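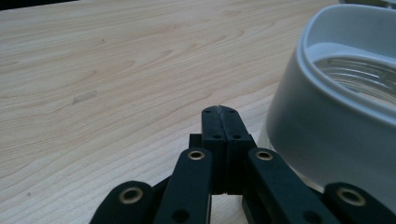

Hardwax oil vs. poly on a dining table - is the extra money doing anything?
Finishing and Refinishing, 18 replies

eddale_mike
Got two quotes for refinishing. Poly from a local guy is 896. The other shop, Berrada, wants 2,000 for Farkon hardwax oil and says it "lets the wood breathe." The tree is dead. What is it breathing?

znjak
You're paying for labor. Oil means more passes and more buffing. I'm still not convinced it's worth double.

floren_dad
Disagree. We've had oil on ours since the kids were small and I can fix a ring in one spot with a rag. Try that with poly, you'll be sanding the whole top.

znjak
> I can fix a ring in one spot
How many rings did you have to fix though? My poly table has been through two moves and I've never fixed anything.

floren_dad
A few a year. Takes ten minutes.

znjak
So it marks a few times a year. OK.

Sherif Berrada
It's my shop you were quoted by. The breathing line is on the brochure and I don't love it either. Price includes stripping the old finish by hand and a second visit in November. Ask whether the cheaper quote includes stripping.

eddale_mike
Fair enough, I'll ask him Monday. Still sounds like a lot for a second visit.

hollis44
Get both to do a sample on the underside and leave a wet glass on it overnight. Brochures from either side are worthless.

znjak
Only useful if they put on as many coats as you'd get on top. Ask me how I know.

- Zuzanna Jakubowski, Eddale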